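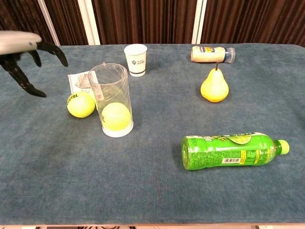

*Page last changed: November, 3:40 p.m. Two replies merged from a duplicate thread.*

# Moved from the sort line to the robot table, same pay grade. Is this normal?

**sortline_pudamcombe**

I work at the Parnen returns warehouse in Pudamcombe. There are 46 of us on days. Until this fall I was on the mixed line, where you take whatever comes down the belt and put it in the right tote. My target was 2000 items a shift and I usually made it.

Management brought in arms from Idahosa to do part of that line. They asked for people who know the items to help get the arms ready, and I said yes. Now I stand at a table with a cloth on it and set things out for the gripper: tennis balls, a pear, a paper cup, a clear cup with a ball inside, a green drink bottle on its side. I run a try, write down what happened, move things and run it again. Clear plastic takes up a lot of my day. So does anything that can roll.

It is easier on my back. It is also slower and I have to think more, and I write notes in the Rirkora log, which nobody trained me on beyond a 15 minute walkthrough. My title is still "sorter" and my pay is the same. I also lost the shift bonus, which was tied to item count, and I don't have an item count anymore.

My supervisor says the job hasn't changed enough to regrade. Other people on the line have started asking me if I'm teaching the thing to replace them, and I don't know what to tell them. Has anyone been through this, and what should I ask for?

---

**conveyor_kate_less**

Went through this two years ago at a different company, parts kitting. Some things I would do in your place.

Get the bonus fixed first. It is the easiest one to win. Take your pay stubs from before and after the move and show the difference. Ask for your average bonus from the old line to be paid for as long as you are on the table. Ours agreed to that after one meeting. They didn't agree to back pay until the second one.

For the grade, write down what you do for two weeks. Use their words where you can. Setting up tests, recording failures, deciding what to try next, clearing faults. Then put it next to the written description for sorter. If yours is like mine was, it says lift, scan, place and not much else. HR can argue with "my job is harder now," but a page of tasks that aren't in the description gives them something they have to answer.

Also ask in writing whether the table job is temporary and what you go back to when it ends. I didn't ask. When the setup period finished my old station was gone and I ended up on nights for four months.

On the coworkers, I told mine what I knew and what I didn't. At our place 27 stations became 15. There were no layoffs, but people who left weren't replaced, and the ones who stayed got the odd items the arms couldn't handle. That work is more tiring than it sounds, since the easy stuff in between used to give you a breather. Ask your managers about that too, because a target set for mixed items makes no sense when every item is a hard one.

---

**dockdoor9**

same pay and better on your back, i'd take it. they're going to bring the arms in whether you help or not

---

**retired_line_lead**

I'd disagree with dockdoor9 on taking it as is. I ran a line for years and a person who could tell me why a pick failed was worth more than a fast one.

Ask for proper training on the log software, on the clock. If your notes are used to decide which items go to the arm, then mistakes in them come back to you, and a short walkthrough isn't enough. Ask who reads them as well. I have seen fault notes turn up in somebody's yearly review as if the faults were the worker's.

Check your contract or handbook for "temporary assignment." Many have a limit on how long you can be kept in different duties before they have to retitle you or move you back. If you have a steward, bring them to the meeting, and bring the two weeks of notes conveyor_kate_less described.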